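Print this page
E-mail this page

Progress report to Lai-ching Lui, Getlow program office
From: Ngan-ling Tam, kitchen chores project, Nernier

Hi Lai-ching,

You asked for the short version this time, so I'll try. Can a machine do the dishes yet? Some of them, slowly, with one of us close by. That's further than we were at the last report, and I'm pretty pleased (Yuk-lan Chu is less easily pleased, and she runs the tests).

Where we are with bowls

We've now logged 456 attempts at moving a bowl between the sink side and the dish rack, and 57 of them ended with somebody stepping in. Most of those were early on, when we were still using the stiff fingers. The soft gripper is so much kinder to crockery! It gives a little when it meets a curved wall, and Sum-yee Ng has stopped wincing every time it closes.

Angle is still the hard part. A bowl that's tipped over gives you a foot ring, a sloping wall and a rim to think about, and the rack has its own ideas – all those rods and clips are easy to catch on. Water drops and scuffs on the base bother our vision software too, more than I expected. Yuk-lan wants a lot more practice on bowls held at a steep tilt before we move on, and I agree with her.

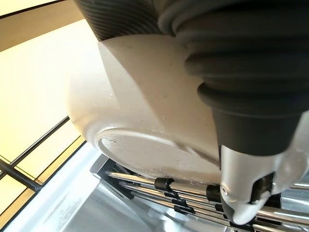
What's next

Plates and mugs, starting in December if the new fingertips from Bresach show up. Shiela Pascual is writing the mug tests now, and she's being mean about handles, so expect our numbers to dip before they get better. I'd like to reach 1,000 logged attempts across everything by the next report.

Money and time

We've used 28 of the lab days you approved. No overspend so far, though I may come back to you about a second rack – sharing one with the Choi team means we lose our mornings. Cutlery I'd leave out of this round altogether. Forks are a whole other project and I'd sooner tell you that now.

Call me any time after 2 p.m. if you want to go through the test sheets.

Ngan-ling

Print this page
E-mail this page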